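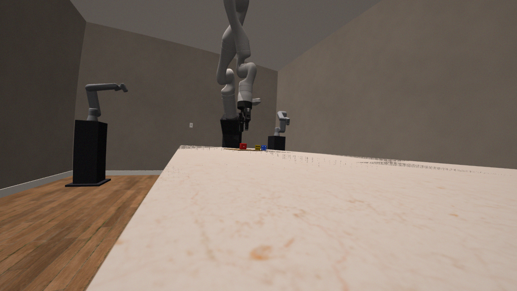 *Simulated view of the three-arm cell, with cubes and wooden strip on the table under the center arm.*

# Botport pulls cell software after stop fault at Talton

TALTON - Botport has told customers to quit using the latest release of its cell control software after a robot arm at the company's Talton test hall kept moving for 2 seconds following a stop command. No one was hurt. The arm bent a gripper finger and gouged a table, and the hall's physical cells were shut down the same afternoon.

The fault was in the shared stop signal. Botport sells the software to small factories that run several arms off one controller, and a stop sent to any arm is supposed to halt all of them. In the Talton incident two arms froze and the third carried on with a downward move it had already been given.

An operator had pressed the stop on the handheld pendant, not the red button on the wall. The wall button cuts power directly and was not affected, Botport said in a notice sent out in January. Customers are being told to use the wall button only until further word. Pendants should be taged out and put away.

Genholm, the parts maker that has been testing the release on its own packing line, switched back to the older version overnight. Its line was down for one shift. The company said it had seen nothing odd before the notice came, but is now going back through its logs to be sure.

**How it got through**

That is the awkward part. The release had passed simulation. Botport runs each new version through a virtual copy of the cell before it goes near real hardware - three arms on black pedestals, a table, a few small cubes to work with. According to the notice, the software went through 2,545 simulated runs ahead of release, and every stop test came back clean.

The trouble is that the stop tests were all done with the arms idle or partway through a slow move. None sent a stop in the short gap between one move ending and the next being loaded. Engineers have since gone back and added that case. Out of 1,321 new runs with the stop timed to land in the gap, 679 showed at least one arm carrying on.

More than half, in other words. Once you look for it, it isn't rare.

Botport blames a queue. Each arm holds its next move in memory so there is no pause between steps, and the release changed the order in which the queue gets cleared and the stop gets read. If the stop arrives at the wrong moment the arm reads it, clears it, then starts the move that was waiting. The older version does it the other way around and does not show the fault - same test, no overruns.

**Second complaint**

There is also a question about how fast word got out. Son, the installer that looks after most Botport cells in the region, says it heard about the Talton incident from a customer a full day before the notice arrived. By then it had two crews on site at plants running the affected release, one of them working inside the guard fence.

Son has asked for a phone tree for stop faults, in place of email. It has also told its crews to lock out power at the cabinet before going through any gate, whatever the pendant says. That was already the written rule, but Son admits it has been treated loosly on short jobs.

Botport says the delay came from trying to confirm the cause first. It now accepts the warning should have gone out straight away with the cause to follow.

**What happens next**

A fixed version is in testing. No release date. Botport says it won't ship until the gap test passes in simulation and then again on real arms at Talton, with the table cleared and people outside the fence. The timing of the stops will be randomized from now on instead of picked by hand.

The state workplace safety office has been told and has asked for the controller logs. It has not said if it will visit.

Customers who are unsure which version they have can find it on the pendant's start screen, under System. Sites that can't roll back on their own should leave the cell powered down and call their installer. Botport says it will cover the cost of the visit but not lost production - a point Genholm says it plans to take up with them.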